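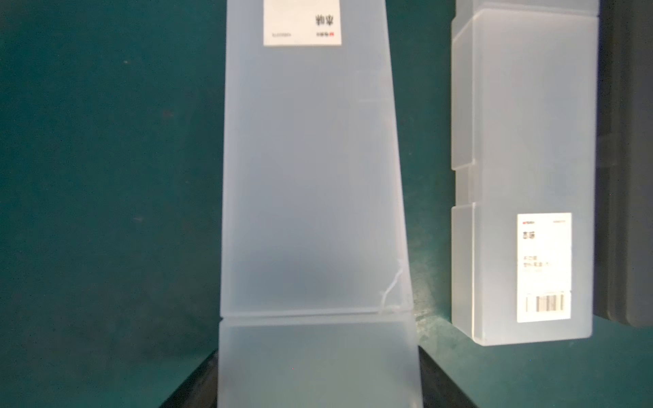 4. Loading the hinged boxes

The Dornum drawer insert takes frosted plastic boxes with a hinged lid, sold as Wulleo refill part 603. Any other box will fit for a day or so and then you will be back on this page.

4.1 Wipe the work surface and set the boxes down with the hinge toward you.

4.2 Check the label. Labels may face either way up, depending on the mood of the packing line. Go by the hinge, never by the lettering.

4.3 Look along the plastic next to the hinge. Thin white marks mean it has been bent further than it cared to go. A box like that can hold paper clips in its retirement – do not load it.

4.4 Open the lid with both thumbs, slowly. Fill to just below the rim.

4.5 Close the lid until it clicks. If there is no click, take something out. You know which thing.

4.6 Slide the box into the insert, hinge first.

CAUTION: Do not force the lid past flat. The hinge is part of the box and is not sold separately, although people keep asking.

NOTE: Frosted plastic shows you that something is inside and very little else. Write the contents on a strip of tape before you close the drawer.

Replacement boxes: order code 1185. For the shallow insert, see section 5.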